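Taming the dog toy pile (and making a hide-and-seek box while you're at it)

My dog owns more stuff than I do. I said this to my friend Farzana Khondokar last November while I was standing in her kitchen holding a slimy rope, and she told me to quit buying baskets and use a tray. So I did, and I've been bossy about it ever since.

The trouble with a deep basket is that the dog only ever plays with the top layer. Everything at the bottom gets forgotten, and then you buy another ball, and then that one ends up at the bottom too. A metal tray with low sides, the kind you'd roast a lot of potatoes in, lets you see pretty much everything at once. It wipes clean, it doesn't soak up drool, and it can't be chewed (mine tried!). I put an old dark cloth on the table first so the tray doesn't scratch anything.

Tip the whole lot in and sort by feel. Balls roll to the edges on their own, so let them. Fuzzy and knitted things go in the middle where they won't flop over the side. Anything with a split seam or stuffing poking out goes straight in the trash, no mending, I've learned my lesson there.

Now for the fun part, which is the cardboard. Save a few small boxes, tape them shut, and cut a round hole in the top of each one. Trace a mug if you can't draw a circle, and cut it a little bigger than you think you need. Drop a toy inside and let the dog work out how to get it. The boxes stack, too, so they take up hardly any table space between games.
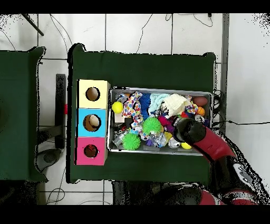 How often should you wash dog toys?

Once every 2 weeks is plenty for soft ones that stay indoors, and hard rubber or plastic ones can get a quick scrub in hot soapy water whenever they feel sticky.

For the soft stuff I use a zippered mesh bag on a cold gentle cycle with half the usual detergent and no fabric softener. Shaggy plush takes forever to dry, so squeeze it in a towel first and then hang it somewhere breezy. Tennis balls I just rinse and leave on the porch rail. They never look new again, and the dog couldn't care less.

I also rotate. Eight toys out, the rest up on the closet shelf, swap them when she starts looking bored and eyeing my slippers. The cardboard gets recycled once it's soggy or she's chewed the hole into a different shape. Pull off any tape before you hand a box over to a dog who eats things, or skip the tape and fold the flaps under each other.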